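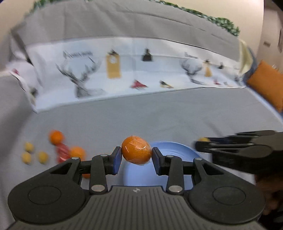
Every mandarin in the box should be weighed before it is wrapped, one grower told the Nokley packing meeting this month, because the small ones are the first to be forgotten at the bottom of the bowl. The remark got long applause in the hall, and it started a discussion which continued well after 9 in the evening.

The subject of the meeting was the single wrapped mandarin. From July, the Nokley fruit cooperative will sell small mandarins one by one, each in its own clear film, at the market counter and in the kiosk of the Travano bus station. Until now the fruit was sold only in nets, and many customers who live alone said that a net is too much for them.

The cooperative has made a first trial with 500 pieces of fruit. They were wrapped by hand at long tables in the old school hall, where every place has a plate for the fruit and a cloth on the table so that nothing rolls to the floor. The work is slower than it sounds. The film must be tight enough to stay closed, but if it is pulled too hard the skin gets a soft mark, and a fruit with a soft mark cannot go to the counter. The marked ones went into a crate by the door and were made into marmalade.

Three kinds of film were compared. The cheapest was noisy to open and tore at the corners. The second one kept its shape well, but its colour made the fruit look a little grey. The choice fell on the film from Skaltix, a small supplier outside the town, although it costs more per roll than the other two.

Not everyone in the hall was satisfied. Several people asked why a fruit that already has a good peel needs a second cover. A woman from the back rows said her grandmother kept mandarins in a cold pantry until the end of winter with no film at all, and they were sweeter every week. Another visitor asked if paper could be used, as it was in the past for oranges at Christmas. The cooperative answered that paper was tested for 7 days and the mandarins stayed in good condition, but customers could not see the colour of the fruit and put it back on the pile. A version with a small paper band in place of the film will be tried later in the season.

The café Tô, next to the market, has already asked for a regular delivery. It wants to put one mandarin beside each pot of tea, and it has offered to collect the used film at the counter and return it with the empty crates.

The price of one wrapped mandarin is not decided yet. Loose fruit and nets will stay on sale as before. People who would like to help with the wrapping can leave their name at the market office in the morning; aprons are provided, but please bring your own indoor shoes.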